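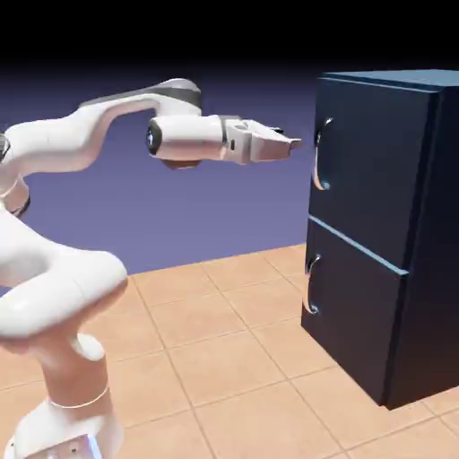
The drawer exercise in the simulator, with the gripper just short of the upper handle.

A Day at the Lurcombe Open House

21/03/2022

I have wanted to see Lurcombe for a couple of years, ever since a friend forwarded me one of their newsletters, so when the spring open house came up I booked the same evening. They build training software for robot arms, and the product they were showing is called Justisero. It's a simulator plus a set of ready-made household tasks (drawers, doors, faucets, a microwave, that kind of thing), and you can rent it by the month or buy it with a classroom license. I teach an evening robotics class with very little money and exactly one arm, so you can guess why I was interested!

The building is at the far end of the Jultton business park, past the tile warehouse. Parking is easy if you come before ten. After that you end up on the grass, and the grass was soft. Sign-in was quick, the coffee was good, and they gave every visitor a paper map with the rooms numbered in an order that had nothing to do with how you walk through them.

I started in the demo room, where they had the drawer task up on the big screen. This is the one they put on the cover of the brochure, and I can see why they like it. A white arm, a dark blue cabinet with two drawers, a tiled floor, and that's it. No kitchen, no clutter. The handles are curved metal bars set upright near the left edge of each drawer, and anyone who has tried to get a two-finger gripper around a bar like that knows the trouble starts well before the pulling. Come in a little too high and you bump the mount. Come in with the fingers turned the wrong way and they close on nothing.

What I loved is how much of this you can change. The guide running the station opened a side panel and let us take turns moving the cabinet, turning it a few degrees, making the drawer stiffer, and adding friction to the handle. Each of us got to save our own version and then send the arm at it. Mine had a very stiff lower drawer and the arm gave up on it three times in a row, and I was delighted, because that is just what my real one does. A boy next to me set his drawer so loose that it shot open at a touch. He ran it over and over.

The base package comes with 49 tasks. You can also build your own from a cabinet maker tool, where you pick the number of drawers, the handle shape, the size of the box and the colors. I made an ugly orange thing with four doors in maybe ten minutes, and I had never touched the tool before. Saving it was less fun. The file dialog hid behind the main window, and two other people at my table ran into the same problem. The staff wrote it down.

Next came the talk, in the long room upstairs. It was on Geagea, the part of the product that runs many copies of a task at once and keeps score. On the machine they had there, it ran 400 copies of the drawer task side by side, each with the cabinet in a slightly different spot. Watching a whole wall of little arms go for a whole wall of little handles is a wonderful sight. Some open the drawer cleanly, some wave around beside it, and one spent the entire talk pressing on the side of its cabinet. You do need a strong graphics card for that many. On the laptop at the back table they kept it to a much smaller batch and it still felt smooth enough for a class.

The scoring screen deserves a mention too. You see how far the drawer moved, how hard the fingers pressed, and how long the whole attempt took, and you can click on any failed run and play it back from any side. I spent longer there than I meant to and missed the first half of lunch (sandwiches, plus a very good lentil soup).

In the afternoon we went down to the hardware shop, where they check the simulated tasks against real furniture. It was smaller than I expected and smelled of machine oil and toast. There was a shelf of drawer runners that had been worn out in testing, each with a tag wired on. One tag read 2,000 pulls. They use the old runners to set the stiffness values in the software, and the guide passed a few around so we could feel the difference by hand. I'd have happily stayed in that room until closing.

I did ask about the weak spots. Soft things are not in there yet, so no cloth and no cables. Sound isn't simulated at all. The lighting is plain, which is fine for learning to grasp but won't help much if you want to train from camera pictures alone, and they said more lighting choices are planned for December. The manual is thorough on installing and thin on everything after. My own wish would be a few half-finished tasks for students to complete, and I put that on the comment card.

As for cost, the classroom license is $100 a month with all tasks included, and you can pause it over the summer. For a group like mine that is doable, and it means twelve people can each have an arm to work with in place of lining up for one. I signed up for the trial before I left.

If you go to the next one, wear shoes you don't mind getting muddy, bring a USB stick so you can take your own cabinet home, and do the hardware shop early, while the group is small. The last tour leaves at half past three.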